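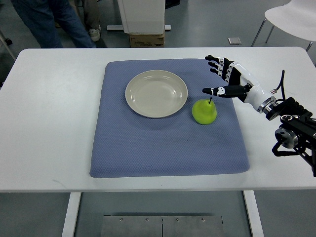
Ripening pears is mostly a matter of not being clever about it. They're picked hard and finish off the tree, which means the last stage of the job is yours, and the fruit will give you about an afternoon's notice. I do mine on the table, where I walk past them all day. A yellow-green pear like this one, set down on a blue cushion beside a cream plate, is at the colour where people start making assumptions. Don't. Colour is a rumour with pears.

What you need
Firm pears, a paper bag, a ripe banana if you're impatient, and something soft to put them on. I use an old seat cushion. A folded tea towel does the same job and is easier to explain to visitors.

Step 1. Chill them first. Winter pears want a few days in the crisper before they'll ripen properly. Skip this and they go from wood to mush with nothing worth eating in the middle.

Step 2. Bring them out and stand them stem up, not touching. Pears bruise if you look at them with intent.

Step 3. Check the neck every morning. Press gently beside the stem with your thumb. If it gives a little, eat it today. If the belly gives, you've missed it, and you're making chutney.

Step 4. Still rock hard after four days? Into the bag with the banana, top folded over. Check twice a day from here on.

Leftovers
Chutney takes 300 g of peeled pear, 100 g of brown sugar, 50 mL of cider vinegar and a thumb of ginger. Simmer until it holds a line when you drag a spoon through. It keeps for 14 days in the fridge.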